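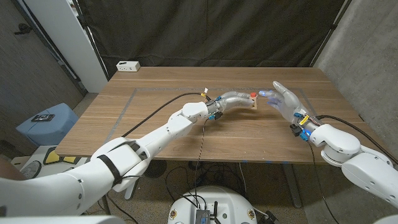
Mairéad Conneely has lost 309 games of draughts to the same woman, and keeps the tally in the back of a recipe book, between chutney and a cure for hiccups. "I stopped minding at 95," she says. "Up to then I was quite unpleasant to live with." She taught herself in the kitchen, playing left hand against right with whatever would stay put. A small square wooden block with a tiny red cap on top, on a wooden table, would have done her nicely for a king. Hers were cotton reels, and one of them was always rolling under the cooker.

The woman who beats her is Ginette Marchand, who moved to Willusbridge to retire from bookkeeping and has been bored ever since, except on club nights. The club meets above the dry cleaner's in a room that smells of other people's suits. I had asked to speak to the two of them separately. They arrived together and shared a scone.

"She talks," said Marchand. "That is her whole problem. She says 'oh dear' before a bad move, and she says it before a good one also, but in a different key."

Conneely denied this. Then she said "oh dear" and moved a piece, and Marchand took two of hers in one go.

I wondered whether draughts suffered from being thought of as chess for people who had mislaid the horses. Neither woman laughed, and I don't blame them.

"Chess players come up here in August when their own club shuts," Conneely said. "They're very polite. They sit down as if they were minding a child's game for a minute while she's in the toilet. Then they find out they have to take when there's something to be taken. You can't just look noble and decline."

"They hate that," said Marchand, with the nearest thing to warmth I had heard from her.

The forced capture is the part both of them wanted to talk about. You offer a piece, the other player must accept it, and two moves later they are wishing they'd stayed at home. Marchand learned it from an aunt in a house with no television and, by her account, very little heating. "She gave me pieces all winter. I thought she was generous."

Has she ever let Conneely win?

"Once. She had a cold."

"You never told me that," said Conneely.

"You were so happy. You bought everyone crisps."

There was a pause while the recipe book was brought out of a shopping bag and the win in question found. It had been underlined. Conneely looked at it for some time, asked me for my pen, and wrote something very small beside it that she wouldn't let either of us read. Then she set the board up again and told Marchand to go first.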